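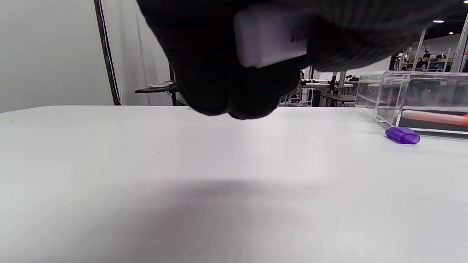
Return to office after the mask order lifts – what still applies to a shared counter?

Asked 2024-06-17 in Workplaces and Reopening

I manage the front office for a small freight broker in Jarnham. The regional mask order for indoor workplaces ended this month and our landlord, Greco, has sent all tenants a notice saying common areas are "back to normal operation". The notice doesn't define normal operation.

Our situation:

We have one public counter with a fixed screen. Drivers come in to sign paperwork and most of them stay under five minutes.
The back room has 3 desks. During the restrictions we ran it with one person at a time and the others worked from home.
Ventilation is a ducted system controlled by Greco. It was switched to full outside air in February and I don't know whether it has been switched back.
We have a written safety plan from the restriction period, based on the template the region gave out. It still says masks are mandatory at the counter.

Questions. Does the end of the order cancel our own written plan, or does the plan stand until we change it? Can we keep asking drivers to wear a mask at the counter if staff want that? And is the landlord required to tell us the ventilation setting?

I rang the regional information line twice and was on hold for 40 minutes the second time, then got read the same paragraph that is on the website.

2 answers

Answer 1 – accepted

Taking these in the order you asked.

The order and your plan are separate instruments. The order was a legal requirement on everyone in the region. Your plan is a workplace document you adopted under it, and probably also under your general duty to provide a safe workplace, which was there before the outbreak and is still there. When the order lapses the plan doesn't lapse with it. It stays your stated procedure until you amend or withdraw it. If someone is injured or makes a complaint, the first thing an inspector asks for is the current plan, and a plan that says one thing while the counter does another is a worse position than having a short plan that you follow.

So amend it. Put a new version number and date on the first page, list the sections changed, and keep the old version on file. Check the reopening guidance for your region for how long records must be kept, as this differs from place to place. Consult the staff before you change it and write down that you did. An email and the replies to it are enough for an office your size.

On masks at the counter: in general an occupier can set conditions of entry, and that would include a mask. The limits are discrimination law and your contracts. You need to allow for people who can't wear one for medical reasons, and the simplest way is to offer another method, such as signing outside or sending the paperwork electronically. Check also whether your customer agreements say anything about site access. Some freight contracts charge waiting time if a driver is turned away.

On ventilation: this depends on the lease. Look for the schedule headed building services or something close to it. If Greco controls the plant, there is usually a clause about maintaining it, and sometimes one about giving notice of changes. Ask in writing for three things: the current outside air setting, the hours the fans run, and the date filters were last changed. Even where the lease is silent, the party controlling the plant normally has safety duties of its own, and a building manager will usually answer a specific written question when they would ignore a phone call.

For the back room, work out occupancy from the air supply once you have those numbers. Until then I would go to two people and leave the third desk vacant – that is caution on my part and no rule requires it.

Comment: Thanks. Found the clause. They have to give notice of changes to "operating mode", and I can't find any notice for February either, so I've asked about both.

Comment: Ask for the controller log as well. If it is a Drirnix unit the log exports as a text file.

Answer 2

We were in the same position in Mollunine when ours ended. We took the signs down the first morning and left everything else. No one from the region came to check. Drivers mostly stopped wearing masks that week anyway.

Would keep the screen though, it's already paid for and the counter staff like it. Not sure about the ventilation, ours is just windows.

Comment: Taking the signs down without changing the plan is the problem described in the other answer.

Comment: Fair enough, we did update it later on. Took half an hour.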